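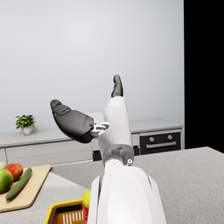 Visit report: Notville demonstration site, October

Purpose of visit: to gather figures and practical advice before we submit the equipment bid for the kitchen handling cell. Present from our side were Muthu Kurian, Mariama Aidoo and myself. Our hosts were Gerd Albers, who runs the integration side at Javberg, and Boyang Ye from simulation.

We arrived at 9.30 and went straight to the simulation room, as the hardware bay was in use until late morning. Javberg plans every installation in a rendered kitchen before any money is committed. The one we were shown has an island, a back counter with drawers and a built-in oven, and a white arm and hand working over the island top. Produce on a cutting board and a yellow basket serve as the handling items. Boyang can change the counter depth or the arm position in a few minutes and run the same task again.

Mariama asked how much of our layout question could be settled this way. Boyang's answer was reach, clearances and base position, yes; grip on soft or smooth-skinned items, only in part. A cucumber in simulation has one friction value. He would not use simulated grasp rates in a purchase case and advised us to leave them out of ours.

Reach is where we had gone wrong. Our draft puts the arm base on the wall side, with 1,394 mm of working reach assumed. Gerd pointed out that the quoted reach on most data sheets is to the wrist flange, with the arm straight, and that nobody should plan a task at full extension. With the base moved to the near side of the island, a shorter and cheaper arm covers the same work area. The far counter is then out of range, and we need to decide whether that matters. Muthu thinks the oven tasks could be dropped from the first phase. I agree, though the original request from Ravindran Bhat did list them.

The hardware bay was free from 11.00. It holds 2 arms on fixed pedestals and a third on a trolley, which Gerd does not recommend. The trolley has to be re-registered each time it is moved, and the time lost over a year would have paid for another pedestal.

Notes on cost, in the order they came up:

Hands. Budget for the hand separately from the arm. Fingertip pads are a consumable and should sit under running costs. Javberg replaces a full set every 142 operating hours on produce work, sooner if there is grit.

Service. The Mudaliar contract covers the arm and controller but excludes the hand linkages. Ask for this in writing before signing. Navar offers a single contract for both, at a higher annual rate, with a loan unit during repairs.

Power and floor. An electrical survey was missing from our draft. Gerd suggested allowing up to 2,000 euros for this and for the floor fixings.

Software. Simulation licences are per seat. We need one seat, shared, for the first year.

Training was left vague. Javberg gives two days on site, but it was unclear whether travel is charged.

Actions: Muthu to redraw the layout with the near-side base and send it to Boyang. Mariama to get comparable service quotes from Navar and Mudaliar. I will ask Ravindran about the oven tasks — the arm size depends on his reply, so the bid stays open until then.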